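Liga Flimier de Basquete Amador: perguntas frequentes

Todo começo de temporada chega uma enxurrada de mensagens (a gente adora!), então juntamos aqui as dúvidas que mais aparecem. Se a sua não estiver na lista, escreva para a Mayu Iwasaki, que cuida das inscrições.

Quando abre a janela de transferências?
Em junho, logo depois da última rodada do turno. Cada equipe pode trazer até 2 jogadores novos. Quem já entrou em quadra por outro time na mesma temporada precisa da liberação assinada pelo capitão antigo.

Posso me inscrever sem ter time?
Pode e deve! Existe uma lista de jogadores livres que todos os capitães recebem. Coloque posição, altura e horários em que consegue treinar. Armador costuma sair da lista rapidinho, mas pivô também anda em falta: o Brestex passou o turno inteiro procurando um.

Dá para acompanhar os jogos sentado e com conforto?
Dá, sim. A arquibancada do ginásio Hutsuliak é de cimento, então muita gente leva almofada. Cadeira própria só entra no setor atrás da cesta norte, longe da linha de fundo.

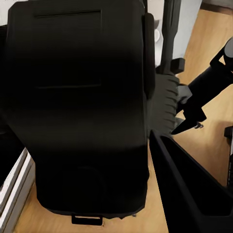 Cadeira preta vista de cima, sobre piso de madeira clara.

Quantos jogos tem a temporada?
São 66 na fase de classificação, mais os playoffs. E que playoffs tivemos no ano passado! A semifinal entre Brestex e Primutik foi para a segunda prorrogação e o ginásio quase veio abaixo.

Qual é a lotação do ginásio?
600 pessoas. Nas finais abrimos o telão do pátio e o público total pode chegar a 1.000. A entrada é gratuita em todas as fases, mas na final vale retirar a senha antes, na secretaria.
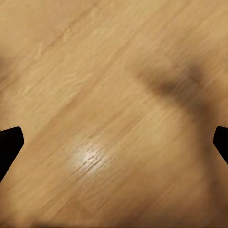 Ainda sobre as finais: os portões abrem às 17h e o aquecimento das equipes é aberto ao público. Chegue cedo, porque é a melhor hora para ver os arremessos de longe e conversar com os jogadores.

O que acontece se meu time não completar cinco em quadra?
O árbitro espera quinze minutos. Depois disso é W.O., com placar de 20 a 0. Se você perceber na véspera que vai faltar gente, avise o Rogério Godoy, nosso coordenador de tabela. Ele já conseguiu remarcar muita partida com um telefonema.

Posso jogar em dois times?
Na mesma categoria, não. Mas quem tem idade para o máster pode jogar também no adulto, e temos gente que faz as duas coisas com um fôlego invejável!

Como funciona o desempate?
Primeiro o confronto direto, depois o saldo de cestas nos jogos entre os empatados e, por último, o saldo geral. A tabela do site é atualizada na mesma noite da rodada, assim que as súmulas são conferidas.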